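3.2 Planning the equipment purchase

When we first sat down to plan the Ormsby workstation, we made the mistake that many small groups seem to make, and put nearly all of our attention into choosing the arm. The desk, the screens, the cables and the hours of setup were left for later, and later turned out to be expensive. Angelica Tan, who kept the purchase log, went back through it in March and sorted every entry by what it was for. We found her list so useful that we have built this section around it.

The log held 110 entries for the first workstation, and only 16 of them were parts of the arm itself. The rest went to power, mounting, display and the many small adapters that one forgets until the day they are needed. We would gently suggest that any group writing a first budget leave a line for display space. Our operators like to keep the documentation and the running log open together, and a single laptop screen made this tiresome for everybody. 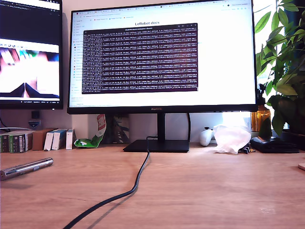 Figure 4. Operator's desk with the documentation page and a terminal log open on the main monitor.

A second monitor was not in our original request to Fundville, and we had to argue for it afterward - a slow business, though everyone we dealt with was kind about it. Yuzuki Tanabe and Oliwia Kaczorowski had by then kept notes on their own working time, and those notes did more for our case than anything we had written ourselves. We wish we had started keeping them sooner.

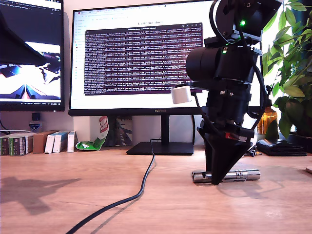 The question of spares took us longer to settle. Mitsuko Mizuno favored buying a complete second arm, so that a failed joint would never hold up a week of work, while Aoi Matsuda preferred a drawer of single servos and brackets from Ullico. Both plans had real merit, and we went back and forth on them for longer than we like to admit. In the end we took the drawer for Ormsby and set aside 20 percent of the hardware budget for replacements. The Tutedside workstation, which is used by more people and is harder for us to visit, will get the second arm when its order goes in.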